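Vorlow Two-Arm Tabletop Station

Refurbished and new units. Price on this page is for one station, arms and grippers included, table not included.

Base price: $3,511 refurbished. New units by quote only.
Lead time: 15 working days after payment clears
Warranty: 9 months on refurbished arms, parts only
Sold by: Holtness Equipment Resale
Page kept by: Mercedes Marulanda
Last price check: Dec 21, 2025

Before you put this in a budget

I sell these, so take what follows with that in mind. I also take the returns, and most of them come from buyers who believed the maker's brochure. The brochure says the Vorlow station "handles everyday items with ease." I don't know what ease means there. I have asked and got another brochure.

What you are buying is two light arms with two-finger grippers, a camera module for each arm, a power supply, cables and a software license. The arms can be steered by a person or run from a trained program. Training that program is your job, and it is the part people leave out of the budget. If your plan has one line for hardware and no line for someone's hours, the plan is not finished.

What it can be expected to do

Rigid things with a clear edge are the easy end. Blocks, boxes and stiff cartons give the gripper something to close on, and if you only need those moved from one spot to another, you may not need a second arm at all. Ask for a price on the single. It costs less and there is less to go wrong.

Soft goods are where two arms start to make sense, and also where I would cut any promised success rate hard. Pouches, bags and cloth change shape when you push on them. One arm has to steady the thing while the other works on it, and both have to do it without shoving the whole lot across the table. A clear plastic panel makes it worse for the cameras, which may read what is inside the pouch as something they can reach. Put something loose on top and you have a third object to plan for. 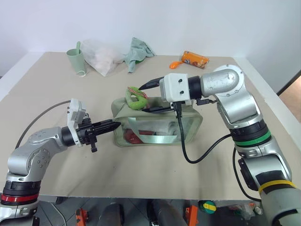

Ask any seller, me included, to show you the job done on your own items. A demo with the seller's favorite cube tells you the arm can pick up that cube. Box up the ten worst things you handle, mail them over, and ask for an unedited video of every try, with the failures left in. If the seller wants to pick which items to use, you have learned something.

Ask what a "success" is, too. I have seen a quote where a pouch counted as handled if the gripper touched it. Get the wording in writing before you compare two quotes, or you are comparing nothing.

What's in the box

Two arms with two-finger grippers
Two camera modules with mounts
Power supply and emergency stop
Cable set
Software license, one computer
Printed setup sheet (get the newer one from me by email, the printed one has the wrong screw length)

What's not in the box

Table. It needs to be stiff. A folding banquet table will wobble every time an arm stops short, and you will blame the software for a week.
Clamps. Buy decent ones.
Computer. The minimum spec from Vorlow is optimistic. Plan on one step up.
Cable ties and sleeves. Cheap, and worth having on hand from day one. A loop of cable that catches on a joint can end your afternoon.
Spare gripper fingers. See below.
Lighting. Nice even light helps more than a better camera does, in my experience.

Running costs

Finger pads wear. A replacement set for one gripper is $238 from Vorlow, and I think that's a silly price for what it is. Zotitz makes a compatible set for less. I have put both on the same arm and could not tell you which was which after a month. Vorlow says using another maker's pads voids the warranty on the gripper. It has not come up yet with a unit I sold, but it is in the terms, so read them and decide for yourself.

Budget for at least one spare set per arm in the first year. If you work with anything gritty, double that.

The software license is for one year. Renewal is not a fixed price and Vorlow won't give me one in writing past March. I don't like this and have told them so. Without renewal the arms still move, but you lose updates and support.

Then there is the resetting. Somebody has to put the items back after each try, clear off whatever rolled away, and start again. On a long training run this is hours every day. Buyers who plan to have a student or a night clerk do it "in between" tend to call me in the second month.

New or refurbished?

Refurbished, for most people. The joints are opened, checked and greased, and the camera modules are swapped if the mounts are loose. You may get scuffs, and you may get colored tape or bands left on by whoever had the arm before. I don't peel these off unless asked. They do no harm.

Buy new if your grant or your insurer says you must, or if you want the longer warranty. The motors are the same.

Compared with the Ñahui bench pair

People ask, so: the Ñahui is slower, heavier and easier to fix. Its manual was written by a person who has held a wrench. If your work is mostly boxes and you don't care about speed, I would look at it first, and I make less on it. For soft items I would still take the Vorlow – the gripper is slimmer and gets under things better. Neither one is good at zippers, whatever the videos show.

Who should not buy this

Anyone who needs to save labor this year. A station like this is for finding out whether a job can be automated, and the answer may be no. If you need parcels packed by spring, hire someone.

Also anyone who wants to put it where people walk past. These are light arms but they can still pinch, and the emergency stop is on a short cord.

Returns

Thirty days, you pay freight, original foam please. I test every unit that comes back. Scratches are fine. Arms with missing screws or home-made mounts glued on are not, and I will charge for those.

Ordering

Write with a short note on what you want to pick up and how big it is. I answer these myself, usually by the next working day. If I think the station is wrong for the job I will say so. Freight is quoted separately and depends mostly on stairs.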